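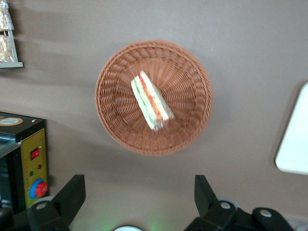
Clendinach, June
By Efthymia Tsolakis

Notes for the lunchtime slot. Keep to 20 minutes, leave the rest for arguing.

Start with the meal deal. Ask who bought one this week. Then ask who went in wanting crisps. Wait for the laugh, don't fill the gap.

The claim we keep hearing is that a bundle saves you money. Sometimes it does. A sandwich on its own looks dear beside the deal price, so you take the drink and the snack as well. Were you thirsty? I doubt it. The saving is measured against a basket you were never going to fill.

Now the Batness survey. It says 80 per cent of shoppers "feel they get good value" from bundles. I have three problems with this.
– They asked people coming out of the shop with the bundle in their hands.
– "Feel" is doing a lot of work in that sentence.
– The sample was 1328, which sounds healthy until you read that every one of them held a loyalty card.

Don't be rude about Batness, they may be in the room. But do say that a survey of regulars tells you what regulars think.

Next, Gerasimos Vlachopoulos and his receipts. He kept every lunch receipt for 26 weeks, half with deals and half without, and spent less in the half without. He ate the same sandwiches. One man, so I wouldn't hang a policy on it – I say so before someone else does. He also admits he started bringing a flask, and that muddies things.

SLOW DOWN HERE. The single price of the sandwich is the number to watch. At the Stergiou shops it went up twice while the deal price stayed put. The deal looks better each time and your lunch hasn't got any cheaper. If they ask whether that was deliberate, I don't know. I wrote to them and got a leaflet.

Skip the Bruvivholm slide if we're running late. It's one town, and the shops there changed hands halfway through.

Likely question: "So should we stop buying them?" No. If you want all three things, buy all three things. Check the shelf price of each first, and be suspicious of the yellow label.

Water is on the side table. Hand the microphone back to the chair and leave the last slide up for anyone copying down the sources.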